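Nestia says its robot cell now sets itself up. The fitters are less sure

Packaging supplier Nestia has told customers that the sorting cell at its Cimport depot can be set up "in an afternoon" thanks to a computer model of the whole installation. Staff who look after the cell say the claim leaves out most of the work.

The cell, supplied by Rizzi, has a single arm and a two-fingered gripper. Until this year, any change to the layout meant stopping the line while a fitter moved the arm by hand from point to point and saved each position. Under the new method the positions are worked out on screen first, then loaded into the real controller.

Nestia puts the cost of the modelling package at £3,698 a year. It says 129 positions were moved across from the model in November, and that only 2 had to be corrected on the floor.

Aiman Siregar, who runs the project for Nestia, called it "the end of guesswork". He would not say how far out the two bad positions were, or whether either had led to a collision.

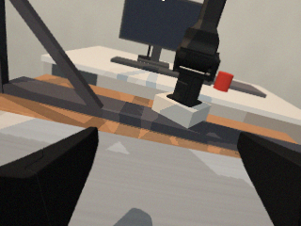

Simulated view of an arm and open gripper at a work surface. Image: Nestia

The model is tidy enough, down to the red cup and the keyboard on the desk behind the arm. What it can tell a fitter about a real machine is another matter. Fingers wear, bolts settle and a bench that has been knocked by a pallet truck is no longer where the drawing puts it.

Manuela Galli, a maintenance fitter at the depot, said she still checks every position at slow speed before the cell is allowed to run on its own. "The screen gives me a starting point and I'm glad of it," she said. "But I've had the fingers off twice since the summer, and each time they went back on a hair different. The model didn't know that until I measured them and typed it in."

Those checks are not counted in Nestia's afternoon. Nor is the time spent measuring the bench and the guarding in the first place, a job Galli said took most of a week.

Asked about this, the company said that measuring was "a one-off activity". It then confirmed that the measurements would have to be taken again whenever the bench is moved or the gripper replaced.

Rizzi's service manual asks for the finger mounting screws to be checked every 1,308 hours of running. Yee-man Kwok, who trains service staff for the supplier, said working from a model did not change that. "You still need somebody with a torque wrench and a torch," she said.

A second depot, at Mutoseck, is due to get the same system. Its manager, Ada Serra, said she had asked for the hours spent on the Cimport cell to be written down in full, checks and repairs included, before she signs for anything. She had not received them by Wednesday.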